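2021-02-14

Twelve degrees when I got up and the kitchen window had ice on the inside again, down in the corner where the putty's gone. I stood there with my coffee scratching at it with a fingernail like a kid. Then I remembered I'd promised myself I would start the sourdough before breakfast, and of course I hadn't fed the starter last night, so that was that for bread. Pancakes instead! No complaints from me.

The big news (big for me, anyway) is that I've finally decided what goes in the garden this year. I've been going back and forth since December, when the Fostau catalog came and I circled practically everything in it. I'm a terrible circler. By New Year's that thing looked like somebody had been grading it. I sat down this morning with a fresh sheet of graph paper and told myself I couldn't get up until the beds were full, on paper at least.

So! Bed one is tomatoes, same as ever, but I'm cutting back to three kinds. Last year I had so many cherry tomatoes I was leaving them on people's porches and walking away fast. I'm keeping the paste ones for sauce, one big ugly slicer, and a yellow cherry, because I can't have a summer without picking those warm off the vine in my pajamas. Bed two is beans and cucumbers sharing the trellis, which people online say is a bad idea and which has worked fine for me two summers running. Bed three is the problem bed. It's under the neighbor's maple by four in the afternoon and everything in there sulks. I've written LETTUCE across it in big letters and underneath, smaller, "maybe chard."

The fourth bed doesn't exist yet. It's a patch of lawn with string around it. I drew it in anyway.

Yến Tăng called while I was in the middle of all this and we talked for well over an hour, mostly about seeds, with a detour through her sister's wedding plans and whether it's worth owning a good pair of snow pants. She's already got onions up. Onions! In February! She has them on top of the refrigerator under a shop light and says they look like a very bad haircut. I've never once grown onions from seed. I always buy the little sets from the hardware store and plant them too late and get something the size of a golf ball, and then I tell everyone they're shallots.

She talked me into trying it. She's mailing me half a packet of a yellow storage onion called Flanholm, which she swears kept in her basement until the next spring without sprouting. I told her my basement sprouts everything, including things I never put down there. She said that's the humidity and to quit storing stuff next to the dryer. Fair point. I'm sending her some of my yellow cherry seed in return, and the last of the purple pole beans.

After lunch I went through the seeds I already own. I do this every year and every year I think I'll find six packets and it's a whole afternoon. The old ones are the worst to decide on. I hate throwing out seed, it feels like bad luck, but I also remember the parsnips from two years ago when I planted a whole row of old seed and got exactly one parsnip, and a bent one. So the parsnips went. The dill stayed, because dill will come up out of concrete. The peppers I'm going to test in a wet paper towel before I trust them with a spot in the tray.

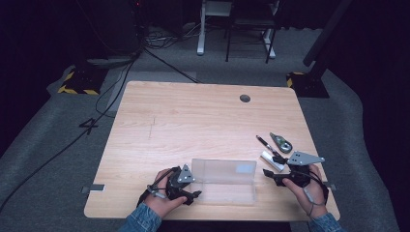 How old is too old for onion seed?

One year is the safe limit for onions, and anything past its second spring is a gamble, even if it's been kept cool and dry.

I wrote that on an index card and taped it inside the cupboard door, next to the one with the frost dates. Yến's packet is from this past fall so we're fine there. I had to look up the rest of them too, of course, and then I was down the hole. Tomatoes hold out for years. Beans are pretty good. Lettuce depends on who you ask and what kind of mood they're in. I found an old forum thread where two men argued about lettuce seed for what must have been most of a winter, and I read every word of it with my feet on the heater.

The other thing I did was the money part, which I'd been dodging. I keep a little garden ledger in the back of my recipe notebook, and last year I spent 201 dollars, and that's without counting the hose. I don't want to talk about the hose. This year I'm going to try to keep it under that, even with lumber for bed four. The seed order comes to 42 dollars with shipping if I'm strict with myself. I was strict with myself for maybe ten minutes and then I added a packet of zinnias. Zinnias aren't really spending, though. Zinnias are medicine.

I was very tempted by the Tsakiris tomato Yến keeps going on about, the one her uncle got from a man he used to work with, but that'd make four kinds and I said three. I wrote it down on next year's list. (Next year's list is already longer than this year's. I don't want to talk about that either.)

Lumber is the part I can't pin down. I called Zeltwood to ask what they want for rough cedar boards and the man was nice about it but you could tell he was wincing for me. Everything's up. He said to call back in a few weeks and he'd see if there were any seconds, with knots or a bit of a warp, and I said a bit of a warp would match the other three beds perfectly. He laughed, so I think I may have a friend over there. If cedar's out of the question I'll just mound the soil up and call it rustic. My grandmother never had a board in her whole garden and she fed seven people out of it.

Thinking about her all day, now that I write that. She planted peas on the first day she could get a fork in the ground, snow or no snow, wearing my grandfather's coat with a piece of twine around the middle. She never wrote down a single thing. I've got graph paper and index cards and a ledger and I still lose track of where I put the carrots. One year I weeded them. The whole row! I stood there with a handful of tiny carrot tops that smelled like carrots and still took me a minute.

It clouded up at three or so and I made myself go outside before dark, mostly to walk off the pancakes. The snow's crusted enough to hold me if I go slowly, so I went out and stood where bed four is going to be. It gets good sun, I'm sure of that now. There was still light on it when the rest of the yard had gone blue. Rabbit tracks straight across the middle, so they've been informed. I'll need fencing. Add fencing to the ledger. The compost heap is frozen solid and I left a bucket of peelings on top like a hat.

Supper was soup from the freezer, the last of the tomato from August, with too much pepper in it, and toast from the store bread. I lit a candle since it's Valentine's Day and I had one. Then I called my brother, who'd forgotten it was Valentine's Day and hung up on me in a panic to go find his wife a card. I hope the gas station was still open.

Things for tomorrow, before I fall asleep on this notebook:

Feed the starter!! Tonight, even.
Put the pepper seeds in the paper towel.
Clear off the top of the fridge and see if a shop light will even fit up there. (Where did all those cookie tins come from?)
Mail Yến her beans.
Look at the putty in the kitchen window, or at least stuff something in the corner.

It's started snowing again, very small and dry. I can hear the plow over on the main road. I'm going to read a few pages of the catalog in bed, without a pen.

14 comments
Share 3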